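Grekness Help Pages
Frequently asked questions: the October gripper fault

Updated October 24, 2021

What went wrong?
During the kitchen utensil task, the fingers of a Grekness arm closed when they had been told to stay open. This happened on 2 arms of the same table. In both cases the arm was moving down towards the utensil stand. One ladle was squeezed at the neck and bent, and one finger pad was torn. No person was hurt.

Which task are we speaking about?
It is the stand task, where long utensils are taken from the table and hung again on their holder. The table is shared with a flower pot and a sponge, and the utensils are difficult for the fingers, as many of the heads are full of holes. 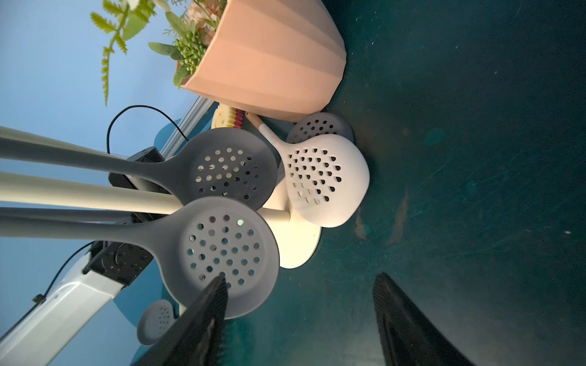

Skimmers and the cream holder, from the wrist camera. 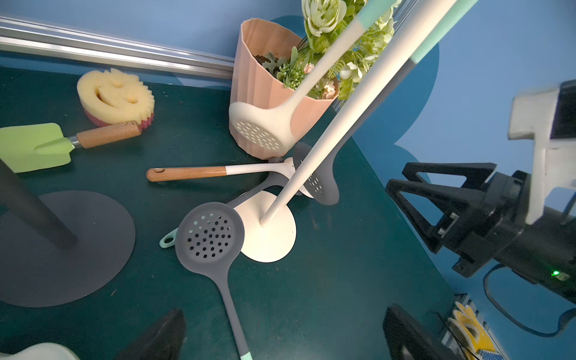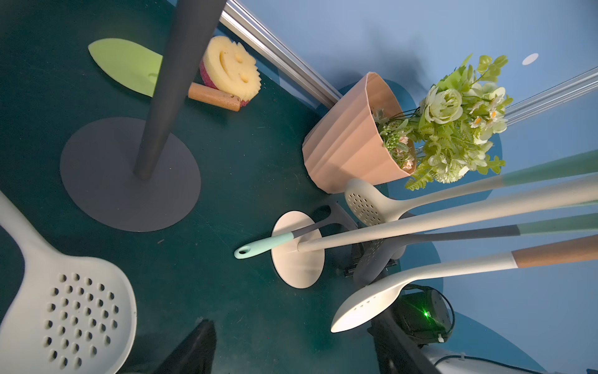 Lurolik wrote to us that a head with holes should not matter at all if the finger position is read correctly, and that we were looking at the utensils too long before we looked at the cable. We think this remark is right, and we have changed the order of our checks because of it. Lurolik also asked whether the arm should not stop by itself when the reading jumps. It should, and the new version does this.

What was the cause?
The cable which brings the finger position to the controller was fixed too tight at the wrist. When the wrist turned far to one side, the cable was pulled and the signal was lost for a short moment. The controller, which runs our Mimeo software, took the missing value as zero. It believed the fingers were wide open past their limit, and it corrected this by closing them.

Why was it not found earlier?
In our acceptance test the wrist turns to 94 degrees and comes back. The fault appears only when the wrist turns further than this, and most tasks never ask for it. The stand task does, when a handle lies across the table. We have to admit that the test was too gentle.

How do I know if my arm has the fault?
Switch off the power and turn the wrist slowly by hand to its end stop, first one way and then the other. The cable must still hang in a loose loop at both ends. If it becomes straight, or if it pulls at the connector, please do not use the arm. Also look in the Mimeo log for the line "finger value missing". One such line is enough reason to stop.

Can I continue to work until the repair is done?
Only if the cable is loose at both end stops and the log is clean. If two arms work over the same table, please check both of them before you start either one.

How is it repaired?
The tie at the wrist is opened, the cable is given 6 centimetres more length, and a new tie is put on without pulling it hard. After this you install the new version of Mimeo. It treats a missing value as an error and holds the fingers where they are. The installation alone is not a repair, the cable must also be corrected.

What should I do if the fingers close on something?
Press the stop button first. Do not pull the object out while the power is on, also when it is only a light spoon. With the power off, the fingers can be opened with the small key that came in the box. Keep your other hand away from the wrist, for the arm can sink a little when it is released.

Is the Sepp hand also affected?
No. The Sepp hand has its cable inside the arm and another connector. You may install the new Mimeo version on it, but there is no hurry.

Will the damaged parts be replaced?
Yes, we replace finger pads and cables free of charge. For utensils and other objects, please send us a short list together with the log file.

Where do I send the log?
Use the form on the support page and choose "Gripper, October". Please attach the complete log and do not cut out single lines, as we need to see the wrist angle before the fault.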